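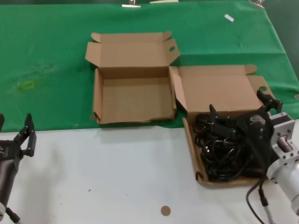
Should a church read the whole Psalm on Sunday, including the angry verses? I think it should, and I think the congregation should say those verses out loud along with the rest.

My own church stopped doing this years before I joined. We use a printed order of service, and the Psalm is set out in it with certain verses left out. Psalm 139 ends for us at verse 18. Then comes a jump to the last two verses, "Search me, O God, and know my heart." The four verses between, where the writer asks God to slay the wicked and says he hates them with perfect hatred, are not printed. Psalm 137 stops before the line about the children of Babylon. Psalm 58 we never read at all.

I didn't notice for a long time. I noticed when Ingeborg Schwaiger, who sits behind me and reads from her own Bible, kept going. She read two words of verse 19 by herself before she heard that the rest of us had moved on. Afterward she asked the pastor where the verses had gone, and he told her they were hard for visitors.

He is right that they are hard. I have heard three arguments for leaving them out, and I take all of them seriously.

The first is the visitor. A person comes in off the street, maybe for the first time since childhood, and the first thing she is handed to say is a curse. I understand the worry. But I have talked to people who came in off the street, and what kept them away was usually the sense that church people had to be cheerful. Nhung Lâm came to us in April after her brother was killed by a drunk driver. She told our Bible study that she could not pray for weeks because she believed the only prayers allowed were polite ones. She found Psalm 109 by accident, flipping pages. It was the first thing in the book that sounded like her. She would not have found it in our order of service.

The second argument is that Jesus told us to love our enemies, and so these prayers have been replaced. I don't think the New Testament treats them that way. Peter quotes Psalm 109 in the first chapter of Acts. Paul quotes Psalm 69, from the harshest part of it, in Romans 11. In Revelation the martyrs under the altar ask how long it will be before God avenges their blood, and they are given white robes and told to wait. They are not told to stop asking.

The command to love an enemy also assumes I have one. If I have talked myself into believing that what was done to me was not so bad, then I have very little to forgive. The angry Psalms name the wrong first. They also hand it over. The man who wrote Psalm 58 asks God to break the teeth of the wicked, and he does not go out and break them himself. Romans 12 says the same thing in calmer words: "Vengeance is mine, I will repay, says the Lord."

The third argument is the strongest, and it came from Adelmo Colombo, who has led worship in more churches than I have attended. He says comfortable people will misuse these verses. They will say them with a neighbor in mind, or a politician, or the other side in a fight over the building. I have no full answer to this. It has happened many times in history and it would happen with us. What I would say is that the same people can misuse any verse. The parable of the sheep and the goats gets read every year by people who are sure they are sheep. The remedy for that has always been preaching, and a pastor can't preach on words the people have never been given.

There is also the matter of whose prayers these are. Most of us in that room have not been driven from our homes. Some Christians have been, this year. When Rosimeire Seixas read Psalm 10 at our evening service, she asked us before she started to say it for people who were hiding that night. I had read that Psalm perhaps 100 times as if it were about me, and it fit badly. Said on behalf of someone else, it fit.

I would not start with Psalm 137. I would put back the four verses of Psalm 139 and have the pastor spend five minutes on them before we read. I would leave a silence after verse 22, and then let everyone say "Search me, O God, and know my heart" together. Those words were written to come after the hatred, and the writer seems to have known he needed them there. At the moment we ask God to search us right after we have taken out the part He might want to look at.

Ingeborg still reads from her own Bible. Last month I started bringing mine.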